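Mestow Robotics Club Forum > Student Projects > Living room tidy-up, hand-held gripper practice

pinchpoint
Started 9 Feb 2021

Hi all, our team finally signed up for the household challenge at Nendetberg in July, and we picked the tidy-up task (pile of stuff on a floor, put it in the bin, don't drag the bin across the room while you're at it). We can't all get at the real arm at the same time, so we're doing a ton of practice with the hand-held grippers at home and using those recordings to train on.

My question for people who've done this before: how messy should the pile be? We started with single objects laid out in a neat row and it went so well that I got suspicious. Then I dumped everything in a heap and suddenly I was fumbling like I had oven mitts on. I'm the one with the brain and I still couldn't get hold of a plastic package on the first try!

We have 19 runs so far. Half of them are me muttering.

torque_wrench_tina
Messy. Go messy right away. We did the neat row thing for our class project last year and the arm was adorable for exactly as long as nobody moved anything. Somebody put a sock on top of a block and it just hovered there, thinking about its life.

slowservo
Gonna disagree with Tina a little. If you only ever record heaps, every run has six things going on at once and you can't tell what went wrong. Was it the grasp? Was it the item underneath snagging? We did single objects first, then pairs, then piles, and I'd do it that way again. Boring, but I could fix stuff.

torque_wrench_tina
And how did you place?

slowservo
We don't need to talk about how we placed.

pinchpoint
Ha, okay. Maybe I'll split it. One more thing – does it matter that we're doing it on a patterned carpet? The rules PDF says "typical home flooring" and then never mentions flooring again.

kettle_logic
I'd keep the pattern. Judges love a rug. I was on the Bareck team two seasons ago and our arm had only ever seen gray tile. We got to the venue and it tried to pick up a flower. A woven one. It tried for most of our time slot.

pinchpoint
That's my nightmare, thank you, the carpet stays.

So I went home and wrote out how we run a session, partly for this thread and partly so my teammates stop asking me. Tear it apart please.

How we do a tidy-up run

1. Put the bin down first and leave it alone. Ours is a big white open one and it goes along the left side of the carpet. If you nudge it halfway through, start over. I used to think nobody would notice. The training noticed.

2. Drop the pile in the middle and don't arrange it. Mix soft with stiff and slippery with grabby. We've got crinkly plastic packaging, a clear jar with a lid, a crumpled white cloth, something brown and chunky with a knitted sort of texture, and a black bag thing with straps that go everywhere. The straps are evil. Start with the jaws open and hang back a second before you go in, so you get a decent look at the heap.
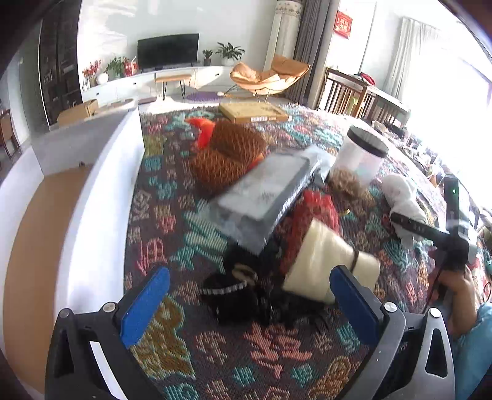
3. Pick whatever is on top and closest, and commit. No poking at three things before you choose. If you squeeze and it slips, back off, open up all the way, and come in again at a different angle. Keep those runs! I was deleting every slip for the first week and slowservo yelled at me in DMs (correctly).

4. Carry it over the wall of the bin, then let go. Don't fling. One of us flings.

5. Leave the teeny stuff for last. There's always some crumb of plastic under everything and the blue pads are kind of wide for it, so we come in low and flat.

6. When the carpet's clear, hold still over the bin for a moment and stop the recording. Then dump it all out and go again.

We're aiming for 16 runs a session, which takes us most of an afternoon with snacks.

slowservo
This is pretty good! Two gripes. On step 3, "on top and closest" are two different rules. If the top thing is at the back and the closest thing is stuck under it, what does your teammate do? Whatever they feel like, and then your two operators are teaching opposite habits. Pick one.

Also I see a second person's hand in your photo with a black hand-held thing in it, over by the white cloth. Are you two working the same pile at the same time?

pinchpoint
Yeah, two people per session. We're hoping to enter the two-arm division, so we wanted both of us reaching into the same mess. Is that dumb?

slowservo
Not dumb, just hard. Who goes first when you both want the jar?

pinchpoint
...whoever's faster?

torque_wrench_tina
Oh no.

kettle_logic
Oh noooo. Okay, please make a rule for that today. We had left takes left, right takes right, and anything dead center belongs to left. It sounds silly out loud but our arms quit bonking into each other once everyone stuck to it.

pinchpoint
Writing that down. The plastic package in our pile goes corner to corner right across the center though, so I guess that's left's problem forever.

hex_nut_hank
New here, hi. Dumb beginner question, how many runs do you even need? My school team (Kirui, we're tiny) has one gripper and a borrowed laptop and I'm trying to figure out if we have any shot.

slowservo
Not dumb. Varies like crazy. The Bareck folks told us they went in with 4000 single picks and I nearly fell off my chair. Kettle, is that real?

kettle_logic
It's real, and plenty of them were junk. That was picks, mind you, a full tidy-up run has a bunch of picks in it. If I could redo it I'd record way less and change the room more. Swap the rug, close the curtains, do some in the evening. We basically had one lighting setup and it bit us.

torque_wrench_tina
Seconding lighting. pinchpoint, that window on the right is BLAZING. The whole area around it is just white. I'd do a few sessions with it covered.

pinchpoint
I like the sun though! It's the only reason I'm cheerful in February. But okay, fair. I was sort of hoping it counted as variety.

slowservo
It's variety if some of the runs don't have it.

hex_nut_hank
This is so helpful. Would seven different objects be enough to start with? That's what I could find in our classroom that isn't breakable.

slowservo
Seven is plenty to start. Do them one at a time first.

torque_wrench_tina
In a heap!!

hex_nut_hank
I'm going to flip a coin.

kettle_logic
Get at least one floppy thing and one see-through thing in there, whichever way you go. Clear stuff messed us up worse than anything, we had a bottle our depth readings just refused to believe in.

pinchpoint
Good to hear it's not only us, I've been nervous about the jar. Also I'm changing step 3 to "topmost, and if two are tied, the one nearer your own side." Two-person rule is going in as a new step: left takes left, right takes right, center goes to left. My teammate has already asked why she can't be left.

slowservo
Swap seats every few runs. You'll want both anyway.

pinchpoint
Ooh, okay. We'll try that next session and I'll post the success rates here, even if they're embarrassing. Does anyone have a trick for straps? I've been grabbing them near the bag end and they still trail over the bin wall every time.

torque_wrench_tina
Grab the body of the bag and go higher than you think before you move sideways. Way higher. Then lower it in slow so the straps follow.

pinchpoint
Trying it tonight!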